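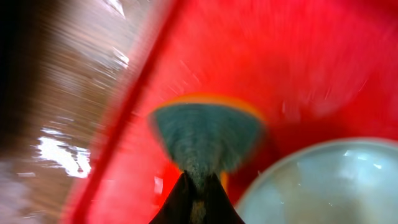
Red plastic container and wood surface, Indale activity room.

Indale Community Building
Room and Exit Checklist, with Inspector Comments
Period covered: July

Each line gives the item, the result and a comment. OK means no action. FIX means work is needed and the line stays open until it is signed off. WATCH means look again at the next inspection.

Section A. Exits and routes

A1. Main entrance doors open fully from inside without a key. OK.
Comment: Left leaf drags slightly on the mat. Mat turned so the thin edge faces the door.

A2. Rear exit opens with one push on the bar. FIX.
Comment: Took two pushes. The latch is sticking at the top. Hinge screws are tight, so the fault is in the rod. Wurklow has the order.

A3. Hallway clear to full width. FIX.
Comment: Stack of folding chairs outside the kitchen. Moved during the visit, but they were in the same spot at the last inspection. Chairs go in the closet under the stairs.

A4. Exit signs lit. OK.
Comment: The sign by the restrooms is dimmer than the others. New lamp requested.

A5. Emergency lights come on when the test button is held. WATCH.
Comment: All four came on. The unit at the foot of the stairs faded before the end of the test. Battery date on the label can't be read.

A6. Outside path from rear exit to the parking lot. OK.
Comment: Hedge cut back. Gravel has washed onto the bottom step and should be swept after heavy rain.

Section B. Fire equipment

B1. Extinguishers on hooks, pins in place, needle in green. OK.
Comment: Unit 652 by the kitchen and unit 659 by the stairs both checked. Tag on 659 is torn and has been replaced.

B2. Kitchen fire blanket in its holder. OK.

B3. Smoke alarms tested. FIX.
Comment: Upstairs hall alarm sounded but the others did not follow it. They are supposed to be linked. Nosten fitted them and will need to come back. Until then, anyone using the upstairs rooms must be told that the alarm there may not be heard on the ground floor.

B4. Alarm log kept up to date. WATCH.
Comment: Two weekly tests missing. Log sheet moved from the office drawer to the back of the office door.

Section C. Electrical

C1. Outlets and switch plates not cracked or loose. FIX.
Comment: Outlet low on the east wall of the meeting room is loose in its box. Taped over and marked. Do not use.

C2. No extension cords used as permanent wiring. FIX.
Comment: The office printer is still on one. It runs behind the radiator. Unplug and reroute now, and add the new outlet to the Wurklow order.

C3. Breaker panel closed, labeled and clear in front. OK.
Comment: Breaker 10 is still labeled "stage," although the stage is gone. It feeds the coat area. Label corrected in pen.

C4. Hall heaters guarded and clear of curtains. OK.
Comment: Not in use this month. Check again before they are switched on for the winter. 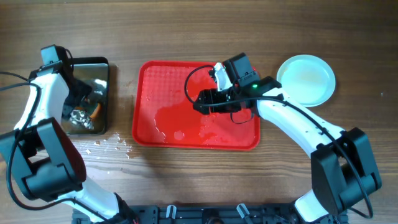 Do tables have to be cleared before the room is inspected?
Leave them as they are during normal use. The inspector needs to see how much floor space is left between the furniture and the exits, and will ask if anything has to be moved.

Section D. Floors and stairs

D1. Stair treads sound, nosings fixed. FIX.
Comment: Nosing lifted at one end on the third step from the top. Screwed down during the visit, but the wood under it is soft. Replace the tread.

D2. Handrail firm on both sides. OK.

D3. Ground floor free of trip hazards. WATCH.
Comment: Joint strip between hall and kitchen is worn almost flat and has a sharp corner on the kitchen side. No movement underfoot yet.

D4. Restroom floors. OK.
Comment: Slow drip under the left sink. No pooling. Packing nut tightened. Look again at the next visit.

Section E. Kitchen

E1. Gas shutoff reachable and labeled. OK.
Comment: The label was behind the tall trash can. Can moved to the other side of the door.

E2. Hot water at the sink not above the set limit. OK.

E3. Range hood filter clean. FIX.
Comment: Greasy to the touch. The cleaning sheet shows it as done at the start of the month. Wash again and let it dry fully before it goes back in.

E4. First aid kit complete. FIX.
Comment: No burn dressings, one roll of tape, scissors missing. The kit from Poojary is a sealed refill and fits the same box. Order two so that one can be kept in the office.

Section F. Storage

F1. Heavy items at or below waist height. WATCH.
Comment: Coffee urn is back on the top shelf. Moved down. A shelf label would help.

F2. Cleaning products locked away. OK.
Comment: Key is on the hook inside the office. One spray bottle had no label and was thrown out.

F3. Nothing stored within reach of the water heater. FIX.
Comment: Paper towels and two boxes of decorations against the tank. Both removed. The floor needs a painted line to show the clear area.

Open items carried forward: A2, A3, B3, C1, C2, D1, E3, E4, F3.
B3 and C1 come first. The meeting room may be used as long as the taped outlet stays taped. Return signed sheets to the office by 4 p.m. on the day the work is finished, with the item number written at the top.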